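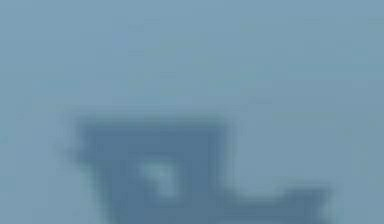 Mirela Barbosa
Lead author, Graron media studies group

Figure 1. Dark blue form against a lighter blue background.

3.2 Coding of illness reports

We coded 200 items on the health of television presenters, drawn from the entertainment pages of the Gavel archive. An item was kept if it named a presenter, gave a reason for an absence from air and ran to at least 50 words. Agency copy carried by more than one title was entered once, under the earliest version.

Each item was given one of seven source codes, from a statement by the presenter to an unnamed friend or colleague. Where two sources were quoted, the one nearer the presenter was used. Items with no source at all - mostly short follow-ups - were placed in an eighth group and left out of the timing analysis.

Coding was done by the first author and Cletus Begay, working apart. Disagreements were settled by rereading the full text. Most concerned the line between a spokesperson and a programme's press office, which the Damasceno scheme treats as one category and ours does not.

Timing was measured from the first missed broadcast to the first item giving a diagnosis. Later corrections were logged but did not reset the count. Presenters on planned leave were excluded, even where illness was reported during that leave. The Plosov list was used to check broadcast dates; its entries for November are incomplete, and those absences were checked against printed listings.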